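Clillville Community Kitchen
06/02/2023
Thread: changes to our weekly soup and bread service. Please read to the end before you reply.

1/ From next week the kitchen will serve a barley and root vegetable soup in place of the tomato and lentil. The recipe was tested by our cooks over three sittings and approved by Omprakash Singhal, head cook.

2/ Each portion will be 400 ml. The children's portion will be 300 ml. Second helpings will be offered from half past one, as before.

3/ The soup contains barley and celery. Guests who avoid either should ask at the hatch for the leek and potato soup, which is made in a separate pot with its own ladle. We ask guests not to move ladles between pots.

4/ The stock will be made on site from onion skins, carrot tops, parsley stalks and bay. It is simmered for two hours and strained twice. No salt is added to the stock. Salt goes in at the end, when the barley is soft.

5/ Several guests have asked for the recipe at home scale. For four people: one large onion, two carrots, one small swede, two sticks of celery, 172 g of pearl barley and 2000 ml of stock. Soften the vegetables in a little oil for 15 minutes with the lid on.

6/ Add the barley and stock and cook gently for 50 minutes. Stir now and then, as barley catches on the bottom of the pan. The soup thickens a good deal overnight and will need more water when it is warmed again.

7/ Bread will continue to come from the Esposito bakery. The seeded loaf has been withdrawn by the baker. A plain wholemeal loaf and a white tin loaf will be sent in its place.

8/ Guests in Zarkudton should note that the delivery round now leaves at a quarter past eleven. Soup is sent out chilled in sealed tubs. It should be kept in the fridge, eaten within two days and heated until it bubbles throughout.

9/ Tubs may be returned to the driver if rinsed. Lids must be returned with them. We cannot accept glass jars.

10/ Questions about ingredients should be sent to Caoimhe Scanlon at the kitchen office. Full ingredient sheets are kept at the hatch and may be read at any time during service.

11/ The tomato and lentil soup will come back to the menu in August, when local tomatoes are in good supply. 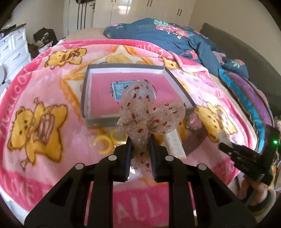
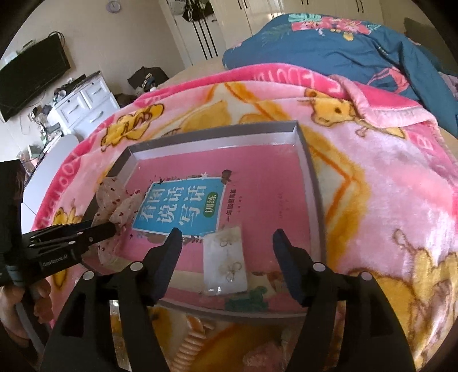

Devendra Kandpal
Will the barley soup freeze well? My mother is on the Zarkudton round and cannot finish a tub in two days. I tried something close to your recipe last winter and the barley went to mush once thawed, so if it is better to freeze it before the barley goes in, please could that be added to the sheet.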